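Fillix planner: frequently asked questions

What is Fillix?
Fillix is the motion planning package we use at Binton for arms that work in kitchens. It takes a goal from the task layer, for example a grasp pose, and gives back a joint trajectory with timing. It does not decide what to pick.

Which version should I install?
Please take the March release. The older one still works, but its scene format is different and we do not convert old files any more.

Why does the planner say "no path" when the goal is clearly free?
In most cases the start state is in collision, not the goal. Run the check tool first and look which pair of links is reported. If the pair is the hand and the counter, your safety margin is probably too big. The default is 7 mm.

How many attempts does it make?
It makes 24 attempts, then it stops and writes the best partial path to the log. You can raise the limit, but above 200 I never saw a difference.

Can I test without a real arm?
Yes, and we ask you to do it. The Drarnham scenes are rendered kitchens with a full arm model, and the planner reads them in the same way as a live scene.
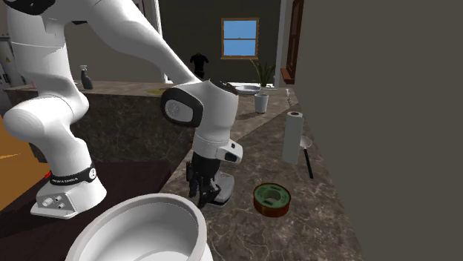
Small objects are loaded as simple boxes or cylinders. This is fast, but a bowl becomes a solid body, so the gripper cannot reach inside it. Set the shape to "mesh" for such objects - planning will be slower.

Does it work with Mondal perception?
Yes, from the March release. Mondal sends object poses and Fillix refreshes the scene before each plan. Poses older than 17 frames are ignored.

Where do I report a problem?
Write to Parveen Mollah and attach the log and the scene file. Without the scene file we cannot repeat the error.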